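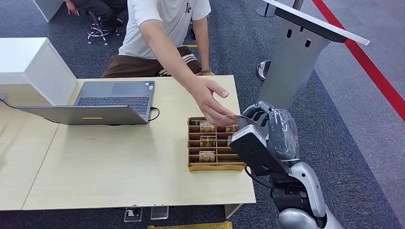
How to remove old sticker glue from a wooden table

Many people buy a used table and find on it the rests of stickers, tape or price labels. I have cleaned 6 such tables for our reading room in Brusura, and this is the way which works best for me.

You need: a hair dryer, a plastic card, sunflower oil, dish soap, two soft cloths.

First make a test. Put one drop of oil under the table top, where it is not seen, and leave it for 21 minutes. If a dark spot remains, your wood is not sealed and you should not use oil on it. In this case work only with warm air and the card.

Warm the sticker with the dryer on the middle step. Hold it a hand's width away and keep it moving. When a corner becomes soft, push the card under it very flat and go slowly, always along the grain. Please do not take a knife – I did this on my first table and the scratch is still there.

The paper is now gone but the glue stays. Put a little oil on the cloth, lay it over the glue and wait 33 minutes. Then rub in small circles. The glue makes little rolls, which you can wipe off. Old glue from parcel tape sometimes needs a second round.

Wash with a cloth that is only damp, with one drop of soap, and dry at once. If the table top has a joint, wipe along it and do not let water stand there.

Under the sticker the wood can be lighter than the rest. It evens out slowly in daylight. One of our tables was cleaned in April and the mark was visible until autumn.

Anika Kowalczyk wrote to me that she uses Grasell wax after the last step. I have not tried it yet.

Carter Robichaud, 22 Mar 2023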